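Central Election Board of Hamoren Publishes Final Results of Repeat Vote in Varevstead District

Karakaya, Jul 8, 2022

The Central Election Board of Hamoren has certified the final results of the repeat parliamentary vote in Varevstead District. The certified count confirms the preliminary result released on the night of the vote, and the seat has been awarded to Melahat Gezer of the Jeslow Valley Union. She will take the oath of office at the next sitting of the National Assembly.

The repeat vote was ordered after the district court in Varevstead set aside the result of the original contest. The court found that voter lists at several polling stations in the lower valley had been closed before the legal deadline, and that residents who had recently moved into the district were turned away. The court made no finding against any candidate or party. The Board accepted the ruling in full and did not appeal.

Voting took place at 104 polling stations across the district, including 4 mobile stations that served mountain villages without a permanent polling place. More than 500 accredited observers followed the opening of the polls, the voting and the count. Observers were sent by all parties on the ballot, by domestic civic groups and by the election bodies of neighboring states. Copies of the signed result sheet were posted at the door of each polling station before the ballot boxes were moved.

The Board received written complaints from two of the parties during the period allowed by law. The complaints concerned the placement of campaign posters near polling stations in Karakaya and the late arrival of ballot papers at one station in the Jeslow Valley. Both were heard in open session. The Board ordered that the posters be recorded as a violation of campaign rules and issued a warning to the party responsible. Voting hours at the station in the Jeslow Valley had already been extended on the day, and no further action was found to be needed.
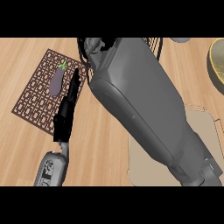 The Board also draws attention to new rules on gifts to voters, which applied for the first time in this contest. Candidates and their staff may not hand out goods of any value within 200 meters of a polling station on the day of the vote, and at other times may give only printed material. The ban covers food and household goods alike, so that even a low-cost item is treated in the same way as a more costly item. Residents who were offered such goods during the campaign may still report the matter to the district office in Varevstead. Reports will be handled in confidence and will not affect the certified result.

In a statement issued after certification, Ms. Gezer thanked the voters of the district and the staff of the polling stations. "The people of Varevstead were asked to vote twice for one seat, and they did so with patience," she said. "My first duty in the Assembly will be to press for a permanent fix to the voter lists, so that families who move from one village to another do not lose their place on them."

The Board shares the view that the present system of lists needs repair. Under current law, each municipality keeps its own paper register and sends changes to the capital by mail. A draft proposal for a single national register was sent to the Assembly's legal affairs section earlier this year. The Board has asked that the proposal be taken up before the local elections in October, and has offered to provide technical staff to municipalities that need help in moving their records.

Full results by polling station may be consulted at the Board's public reading room in Karakaya and at the district office in Varevstead. Printed copies will be sent to public libraries throughout the district. Voters who wish to check or correct their own entry on the voter list may do so at any municipal office during regular hours, on presentation of an identity card and proof of address.

Press inquiries should be directed to the Information Office, Central Election Board of Hamoren, Karakaya.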